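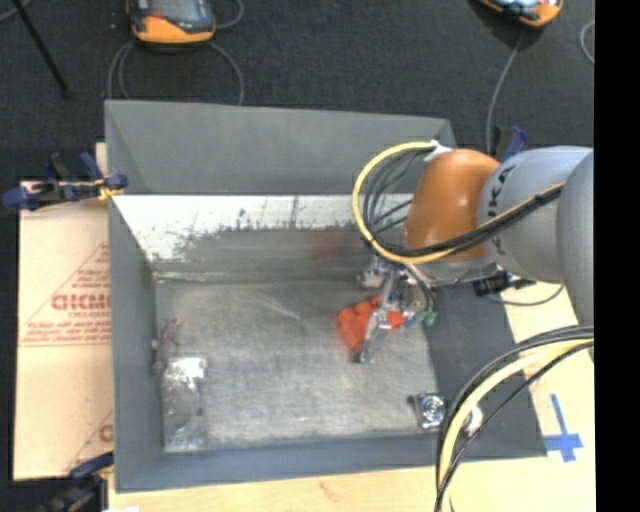
Pay for the last two objects in the bin

March 16, 2019

Vendors of bin picking software quote a pick success rate, and the rate is nearly always measured on a full bin. I think this is the wrong number to buy on. A full bin is the easy case. There are many candidates, the planner takes the best one, and the best one is usually sitting on top of the heap with clear space around it. The cost of a picking cell is decided later, when a handful of things are left on the floor and most of them are near a wall.

I have spent the winter with the Soltier picking kit, which is sold by Cavevance as an add-on for an arm the customer already owns. The kit is a two-finger gripper with slender fingers, a cable dress pack, a calibration target, and a license for the planner, called Onu. The arm, the bin and the table are the customer's problem. Cavevance asks for a rigid open bin with sloped or straight walls and for a mounting that does not let it shift. Metal is allowed.

My opinion of the kit is favorable on the hardware and mixed on the planner. My opinion of how it is sold is poor.

Take the hardware first. Slender fingers are the right choice for mixed items. A suction cup with a good seal is faster on cartons and flat film, and I would not argue with anyone who runs cartons only. On lumpy items with no flat face larger than the cup, suction loses its seal and the planner has no way to reason about why. A finger can be put down beside a lumpy item and closed on it. It can also be put between an item and a wall, provided the wall is stiff and the finger is thin enough. The Soltier finger is thin enough in most of the cases I tried, and the tip pads held up better than I expected over 600 cycles. I changed one pad in that period, and it had been damaged by my own bad bin model.

The dress pack is less good. It is routed in a wide loop outside the last joint, which keeps the bend radius generous and makes the cables easy to inspect. It also makes the wrist assembly much wider than the gripper itself. The planner ships with a collision model of the gripper and a simple cylinder for the wrist. The loop is outside the cylinder. With the wrist rotated toward a wall, the cables can touch the rim while the planner believes there is clearance. I enlarged the cylinder by 40 mm, and this stopped the contact. It also removed a number of corner grasps that the arm could have reached, so part of what the thin fingers gain is given back by the cable loop. Cavevance could fix this with a tighter routing or with a collision model in the shape of the actual loop. The manual mentions neither.

Clamping deserves a paragraph because the manual gives it one sentence. If the bin moves after calibration, every wall grasp is wrong by the same amount, and wall grasps are the ones with no margin. Bar clamps on the table are adequate. They are also obstacles, and they have to be entered as such by hand. The planner does not see anything outside the rim. I would put the clamps on the sides the arm does not cross, enter them as boxes that are larger than they need to be, and check them again each time the bin is changed.

Now the planner. On a full bin Onu is quick and rarely makes a poor choice. On a sparse bin it shows three weaknesses.

Reflective surfaces are the first. Brushed metal returns a patchy depth image, and a scuffed floor has bright streaks that read as small objects or as holes. Onu lets you subtract an empty-bin reference, and this helps as long as the lighting does not change. In our building the lighting changes. A matte liner would solve it, and I suspect most customers end up fitting one. Cavevance sells a liner. It is not in the kit.

Clear packaging is the second. Transparent film shows up as a few bright glints with nothing between them, and Onu proposes grasps on the glints. Sometimes that is a fold of film and the grasp holds. Sometimes it is a reflection and the fingers close on air. The vendor's published item list has very little clear film on it, and a buyer who ships bagged parts should read that list carefully.

The third is recovery. When a grasp fails, Onu tries again from nearly the same pose. After the third failure it moves to another item, and when there is no other item it stops and asks for an operator. There is no push or drag move. An item lying flat against a wall could often be shifted with the side of a finger and then picked normally, and any person clearing a bin by hand does this without thinking. Erkano, the other planner we have tested on the same arm, does include a drag move. It is slower on a full bin, and it stops for an operator far less often on a sparse one. Over a whole shift I would take Erkano's behavior with Soltier's fingers, and at present no one sells that combination.

Paraschiva Lungu, who runs our cell on the second shift, disagrees with part of this. Her argument is that a stop with a clear alarm is cheap if someone is standing nearby, and that a drag move in a mixed bin will sooner or later crush something fragile. She has a point about fragile goods. I still think the choice should belong to the customer as a setting per item class, and that leaving it out makes the software simpler to demonstrate at the expense of the person who has to answer the alarm.

That brings me to how the product is sold. The demonstration we attended in November started each run with a full bin and ended it when the bin was a third full. The quoted rate came from runs of that kind. When I asked for a rate on the last 2 items, I was told it was not tracked. It should be tracked, and it should be printed beside the other one. In our own runs the final few items took 11 percent of the picks and well over half of the operator calls.

A buyer can do something about this without waiting for the vendor. Bring your own bin and your own worst items. Put a few of them on the floor against the walls, with at least one in a corner and one in clear film, and ask for that to be run until the bin is empty. Write down each stop and how long it takes a person to clear it. Price the kit on that record, with the liner and the hours spent on collision models included.

I would still buy the Soltier gripper. I would ask for Onu on a one-year license.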